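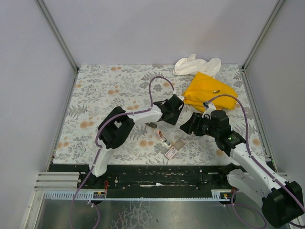 Fig. 1. Two-arm bench with cloths and small desk items.

Print this page | E-mail this page
Unit 5: Can machines do chores yet?
Course handout, revised 01/04/2020

The short answer is some of them, slowly, and mostly on a table set up for the purpose. A dishwasher or a washing machine does one job inside a closed box. Clearing a desk is harder, as the things on it change shape, hide each other and turn up in any position.

Cloth is the standard hard case. A towel has no fixed shape, so a stored model of it is of little use. The Vollach reading describes a folding routine that was tried about 2,000 times on the same kind of towel. It did well on towels laid flat and poorly on towels dropped in a heap. Note which of the two the authors report in their summary.

Small rigid objects look easier, but many have moving parts. To load a stapler, a machine has to open it, take a strip of staples from a box, lay the strip in the right way up and close the top. Each step needs a different grip, and the strip can break if squeezed.
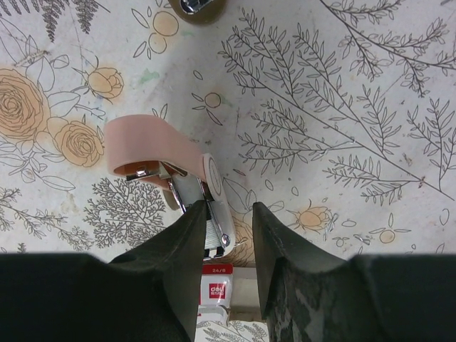 Fig. 2. Pink and white stapler and a box of 24/6 staples, between gripper fingers.

Why use 2 arms? One holds while the other works. People do this without thinking. For a machine it means planning two paths that must not cross at the wrong time. See the Rastogi notes, section 2.

On the shop floor the picture is better. Parts arrive in known positions and the same task repeats all day. The Irnex case covers a packing line where a change of carton still meant stopping the line to reset it. Compare this with the Grultmont home trial, which ran through August and left out any task involving drawers.

For discussion: choose a chore you did this week. Write down every change of grip. Mark the steps where you relied on touch more than sight.

Shares: 5 | Comments: 2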